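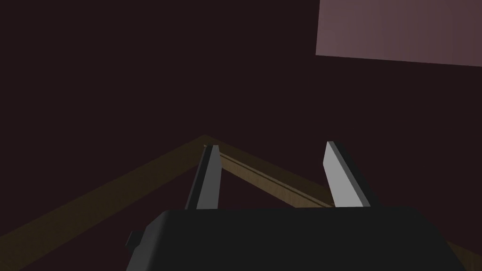 Changes to the hot water loop in the Feyisa building

The recirculation loop serving the Feyisa building was rebalanced over the first part of this month. Tenants on the upper floors had reported long waits at the tap since November, and the maintenance log shows the same complaint from both stairwells. This item covers what was found, what was changed and what tenants need to do.

The loop leaves the basement plant room at 140 degrees Fahrenheit, climbs two risers and comes back through a common return line. Each riser has a balancing valve at its foot. The east valve was found nearly closed. Its tag carried a setting from before the riser was extended to the top floor, and nothing in the file suggests it was reset after that work. Most of the flow was taking the west riser, and the east return was arriving at the plant room at 106 degrees. The design value is 125.

Shewit Woldemariam reset both valves using a clamp-on flow meter and then left loggers on the return pipes. The loggers took 1,648 readings. After the change the two returns stayed within 3 degrees of each other, including through the early morning, when almost no water is drawn and the loop has to hold its temperature on circulation alone.

A second fault came up during the same work. The check valve on the return line, a Trisine swing type, was not seating fully. With the pump off, water could move backward through the return and mix with the supply. This explains the reports of lukewarm water at the start of the day, as the pump was on a timer that shut it down overnight. The valve has been replaced with a spring-loaded model from Bolteo. The timer has been bypassed and the pump now runs continuously. The pump is small, drawing 80 watts, and the added cost is charged to the building account. It does not appear on tenant meters.

Pipe insulation was checked wherever it could be reached. Two lengths in the basement corridor had been stripped for an earlier repair and left bare. They were covered with one-inch fiberglass sleeve and the joints taped. The section behind the laundry wall could not be reached without cutting drywall - it will be looked at when that wall is next opened.

The mixing valve downstream of the heater was also tested. It limits delivery to the apartments to 120 degrees and held that figure at both low and high draw. No adjustment was made. Tenants who find the water hotter than this at any tap should report it the same day and run cold water first until the valve has been checked again.

Single-handle shower valves are a separate matter. Many of them have a limit stop under the handle, and some were turned up while the supply was running cool. With the loop now at its proper temperature, those showers may run hotter than expected. Tiruwork Gebru will reset the stops on request. The job needs access to the bathroom and the water in that unit shut off for a short time.

Requests go in the maintenance book at the front desk. Give the unit number, the tap affected and the time of day the problem occurs. "Slow hot water" is hard to act on without the time.

Still open: the Plusenine expansion tank on the heater inlet is losing air charge and has been topped up twice. A replacement is on order. Fitting it will require a hot water shutdown for one morning, and notice will be posted in both stairwells beforehand.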